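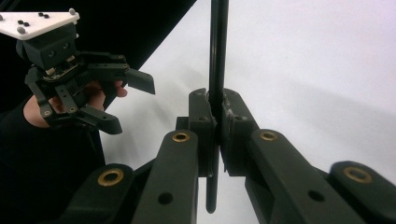 Page 6

Section 2: Descaling your Wallska kettle

Your kettle will tell you it needs descaling by getting louder. It has no other means of expression.

1. Unplug the kettle and let it cool.
2. Fill it halfway with water and add one sachet of Drularby powder. Do not add two. It won't go twice as fast, but it will foam.
3. Switch on and heat to 80 degrees, then switch off.

Caution: Do not let it boil. The lid is not as committed as it looks.

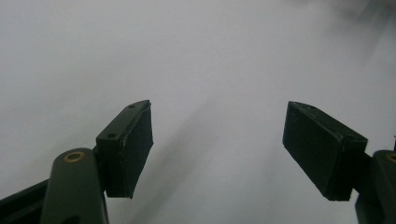 Wallska User Guide | 7

4. Wait roughly 20 minutes. Stirring does not help – please keep spoons out of the kettle.
5. Pour away the solution and rinse twice.

Note: White flakes in the first rinse are normal. They are why you are reading this section. 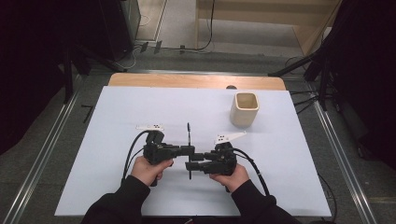

6. Boil a full kettle of plain water and throw it out. If your next cup of tea still tastes of lemon, repeat this step, or take up lemon tea.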